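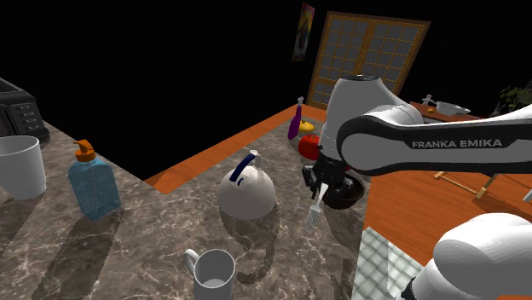
When Mechthild Riedl began writing house rules for kitchen robots at Nurero, she assumed the hard part would be the knives. She had spent years on factory guarding, where the answer to most worries is a fence and a locked gate, and she arrived with a folder full of fences. "You can't fence off a kettle," she told me cheerfully over a very strong coffee, "because somebody is going to want their tea."

Her rules now run to 912 numbered clauses, which she admits is far too many, and I spent a happy afternoon being led through the ones she is fondest of. Clause 2 is the one everybody at the firm can recite: an arm holding anything with a point keeps that point down and travels slowly. It covers forks as well as knives, and there was apparently quite a row about the forks. Hubert Thaler, who looks after the simulated kitchens, thought it fussy, until he went back through the runs and found how often a fork was carried at the height of a child's face. He has been its keenest defender ever since.

The simulated kitchens are where every rule gets its first outing — a new clause must be tried in 2000 of them, with the crockery shuffled each time, before anyone may try it on a real worktop. Felicidad Bautista, who reviews the results, is wary of leaning on them too heavily. A rendered mug never has a greasy handle, she points out, and a rendered worktop has never had jam on it. So her own addition to the rules is a plain one: write down what the simulation leaves out, and have a second person sign it before the real arm is switched on.

I asked whether smaller outfits could manage all this. Riedl thinks so, and has been cutting the rules down to a short edition, due in September, with some 1300 words in place of the great folder. The forks are staying in. Thaler has asked for them to be moved to the first page, and when I left the two of them were still arguing, very amiably, about whether a corn skewer counts as cutlery.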